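Fellbridge Flock and Grazing Records

Version 3
Last updated 2022-10-15

What this is

This folder holds the grazing, lambing and hay records for Fellbridge, a hill farm of 285 acres run by Lindiwe Oosthuizen and Xolani Mabuza. The records were kept on paper for most of their life. Anathi Molefe typed up the older notebooks, and everything after that was entered straight into a spreadsheet. The files are shared so that neighboring farms and students can use them for planning, teaching or comparison.

The farm keeps sheep and a few suckler cows. No milk is sold, and there are no dairy records in this set.

Files

fields.csv - one row for each field, with its name, area in acres, slope, water source and whether it is ever cut for hay.

grazing.csv - one row for each time a group of animals was moved. Gives the date in, the date out, the field and the group.

lambing.csv - one row for each ewe that lambed. Gives the ewe's tag, the number born, the number alive at two days and the number weaned.

hay.csv - one row for each field cut. Gives the cutting date, the baling date and the number of bales carried.

notes.txt - remarks copied from the margins of the notebooks. Spelling is as written.

Fields

There are 17 fields in fields.csv. Two of them, Top Fomberg and Low Fomberg, were a single field until the new wall was built. Before that point grazing.csv uses the plain name Fomberg. We did not try to split the old rows, so if you are adding up grazing days by field you will need to treat the two as one for the early years.

Khumalo is the wet field by the stream. It was fenced off from stock each winter and the gaps there are real. The field has never been cut for hay.

Areas were taken from the farm map and then checked by walking the boundary with a measuring wheel. The wheel and the map disagreed on the steep ground, as you would expect, and the map figure was kept.

How the records were made

Moves were written down by whoever opened the gate. In practice that was mostly Xolani, with Ayanda Zwane covering when he was away at sales. Each entry was made the same evening in a pocket notebook kept in the kitchen. When a date could not be read, the typed row has the letter q in the check column. There are 90 such rows, nearly all from the two notebooks that got damp.

Lambing was recorded in the shed on a board and copied over once a day. The tag number is the ewe's ear tag, with the flock mark left off. Ewes that lost a tag and were given a new one have both numbers in the file, the old one in the column named prev_tag.

Bales were counted on the trailer. The small square bales and the later round bales are not the same thing and should never be added together. The column named bale_type tells you which you have.

Column notes

group - one of ewes, hoggs, tups, lambs or cows. Ewes with lambs at foot are entered as ewes until weaning. After weaning the lambs get their own rows.

date_out - left blank if the animals were still in the field when the notebook ended. Check the first page of the next notebook in notes.txt, where the carry-over is usually mentioned.

born - counts lambs born dead as well as alive. This was not done the same way at first. In the early rows a dead lamb was sometimes left out, so the losses there look smaller than they were.

weaned - counted at the gate in August when the lambs were drawn off. Fostered lambs are counted with the ewe that reared them.

weather - one or two words, entered only when somebody thought the day was worth mentioning. Please don't use it as a weather record.

Known problems

1. The tups were not logged at all for the first three years. They were probably in the paddock behind the house, but nothing was written down and we have not filled it in.

2. Thirteen ewes appear in lambing.csv with no tag. They were bought in from the Daltell sale and lambed before they were tagged. They are entered as D1 to D13.
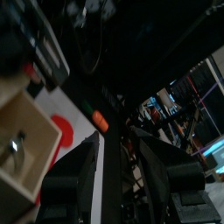
3. Dates in the hay file are the day the last load came in. For fields that took two days to clear, the first day is missing.

4. A few cow moves were entered twice, once by Xolani and once by Ayanda, with dates a day apart. Anel Potgieter went through these and marked the second of each pair with a d. Drop the rows marked d before you do any sums.

5. The slope figures for Top Fomberg and Low Fomberg are the same because they were copied from the old single field. Low Fomberg is a good deal flatter.

What it can be used for

The grazing file is good enough to work out how long each field was stocked and how long it was rested. We use it ourselves to decide which fields to shut up for hay. The lambing file has been used in a farm walk talk and for a college project on twin rates.

It is less use for anything about weight or price. Lambs were not weighed on the farm, and sale prices have been left out.

Sharing and corrections

You may copy and use the files freely as long as you say where they came from. Please don't publish the tag numbers alongside the field names - take one or the other out first.

If you find a mistake, send the file name and row number to Anel, who keeps the master copy. Corrections go in once a year after the hay is in, and each one is listed at the bottom of notes.txt with the old value next to the new.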